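Unia Children's Garden Kit: Owner's Manual
Section 4: Sorting, Packing Away and Getting It All Out Again

Before you start

Your kit left the Layug warehouse neatly nested in a carton. It will never be that neat again, and we'd ask you to make peace with this before going on. What follows is the packing order we recommend for one bucket, one hard case and a household that has other things to do.

You will need:
A table or bench at a comfortable height
A dry cloth
The bucket and the black case
An old tray for dirt, of which there will be plenty

Note: If you bought the Zeletura refill pack (part no. 2595), its tools use the same colours as ours but have slightly longer handles. They go in the bucket. They don't go in the case, however firmly you lean on the lid.

4.1 Sorting

1. Tip everything out onto the table. Shake the bucket upside down over the tray and not over the dog.

2. Make two groups. Anything with prongs, a point or a blade goes on one side. Anything moulded all in one piece, such as mugs and scoops, goes on the other.

3. Brush off loose soil. Damp soil should be left to dry for 30 minutes and then brushed off, at which point it becomes loose soil and you may carry on.

4. Wipe the wooden handles with a dry cloth. Please don't soak them. The timber swells, the ferrule loosens, and the head of the rake goes off to live a separate life in the flower bed.

5. Keep the case shut and flat while you sort. An open case on a busy table gets filled with whatever is nearest, including toast. 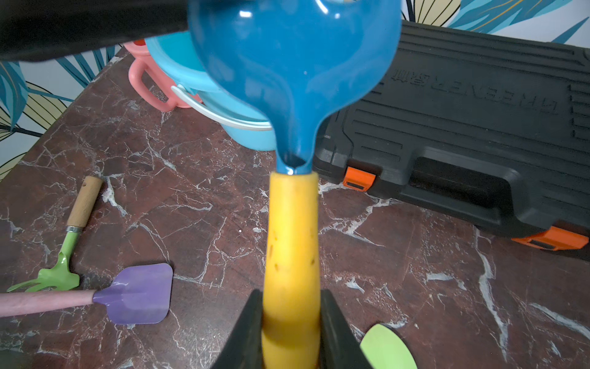
Curalham wrote to us after the first edition: "Your instructions say to sort by shape. My two sort by colour and will not be moved on the matter. Pink goes with pink, even if one's a trowel and the other's a mug. It takes longer but I'm not the one doing it, so I've stopped arguing."

We've thought about this and have no objection. Sorting by colour is perfectly acceptable provided an adult handles the pronged and bladed items before they go anywhere near the bottom of a bucket. If your household sorts by colour, skip to 4.2 and meet us there.

Caution: Scissors and snips are for grown-up use. They aren't part of the children's set and must be stored separately. "On top of the fridge" is separate. "Under the trowels" isn't.

4.2 Packing the bucket

1. Stand the bucket near the back of the table with its handle folded down, so that you can reach in from above without threading your arm through it like a needle.

2. Put the scoops in first, bowl end down.

3. Add the trowels, blades down, handles up.

4. Add the hand rakes last. The smaller ones sit loosely and may be laid flat across the top if they keep toppling.

5. Don't put the watering can in the bucket. It looks as though it should fit. Generations of parents have felt the same way. Stand it alongside, empty.

6. Lift the bucket by its handle to test it. The handle is rated for an ordinary load of tools, and 400 grams of wet sand on top of that load is not ordinary, though it is traditional.
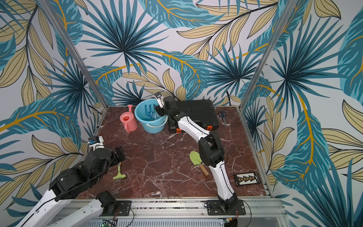 Step 4 draws more letters than the rest of this manual put together, mostly on the question of which way up a hand rake should go. Our drawings show it head down, tines among the trowels, where a small hand reaching in meets the handle first. Plenty of people do it the other way, and it does make the rake easy to find: the blue one standing in the light blue bucket has its tines in the air and couldn't be mistaken for anything else. By all means leave it like that while you work through the rest of the table. Turn it over before the bucket goes back to a child's shelf.

Note: Trowels left out until last have a habit of staying out. Check the table once more before you congratulate yourself.

4.3 Packing the case

1. Lay the case flat and release both orange latches. Release them together if you can; one at a time will work, but the lid sulks.

2. Place spare gloves and plant labels along the back.

3. Place seed packets on top, where they won't be crushed.

4. Close the lid. If it needs your elbow, take something out.

5. Press each latch until it clicks. We test ours to 1000 openings at the factory, which most families will reach by the end of March.

Caution: Don't carry the case by a single latch. It is a latch.

4.4 Storage

Keep the bucket and case under cover and out of direct sun, which fades the pinks first and then the greens. A laundry shelf or a dry corner of the garage will do nicely. If the bucket must live outside, store it upside down with the tools elsewhere.

For replacement handles, see Section 6. For missing tools, try the sandpit, then see Section 6.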